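Pacheco Research Notes
Fixed Income and Trade
2024-06-10

Short-term funding: what the longer settlement window changes

Clients holding Hidatine notes have asked how the new settlement rules affect cash planning over the summer. The short answer is that the coupon is untouched and the timing of principal is not. Under the revised terms, redemption requests received after the noon cutoff are booked on the next business day and paid three business days after that. The old terms paid in two.

The extra day matters most for accounts that roll maturing paper straight into new issues. A treasurer who sells on Monday morning and expects to buy on Wednesday will now be short of cash for one night. Overnight credit from the custodian bank covers the gap, but the rate on that credit is higher than the yield on the notes, so the roll loses money for each day it is financed that way.

We suggest staggering the book. Split holdings into four blocks of equal size, with maturities one week apart, and keep one block in deposits that can be drawn the same day. In our tests on past cash flows from mid-size importers, this cut the use of overnight credit by roughly 5 percent of total balances. The cost is a slightly lower average yield, which most accounts recovered within the quarter.

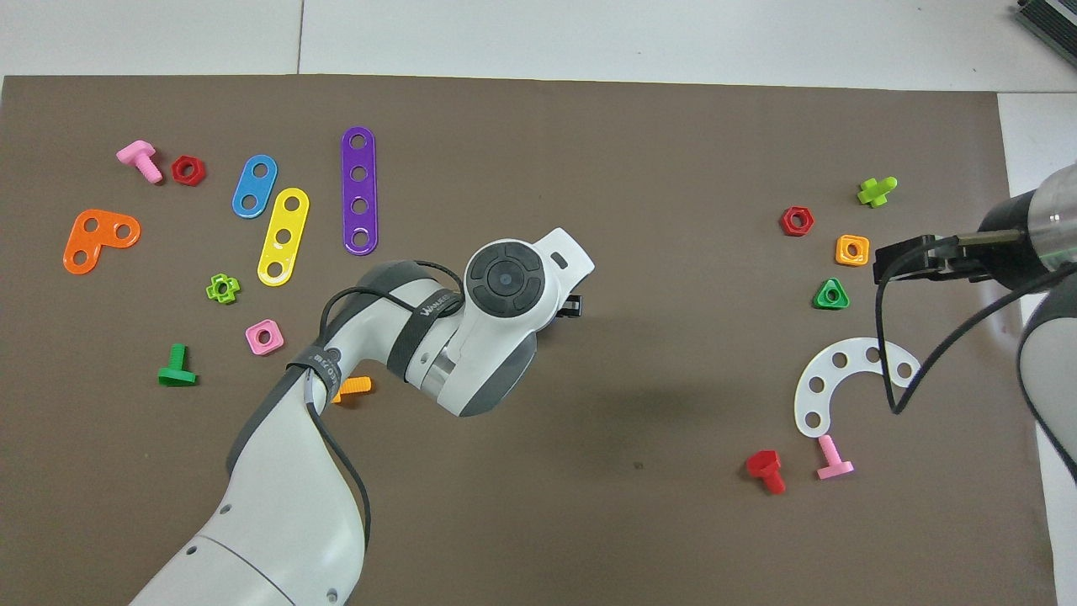 Currency exposure should be looked at separately. Importers that pay suppliers in a foreign currency often match the forward contract to the invoice date. Under the new window, the contract should be matched to the date the cash is free. Where the two dates differ, the forward can be extended by a day at small cost, provided the request reaches the desk before the contract is fixed. Extensions asked for after fixing are treated as new contracts and priced at the day's rate.

Marton and Durer, the two other issuers on our coverage list, have kept the older schedule. Their notes still pay two business days after a request is booked. We do not expect either to change terms before the end of June, and their current offering papers require four weeks of notice to holders.

Accounts with mixed holdings should check that their cash software applies the settlement period by issuer. Several common packages store it as a single setting for the whole portfolio. Until that is corrected, projected balances for any week with a Hidatine redemption will show the money one day early.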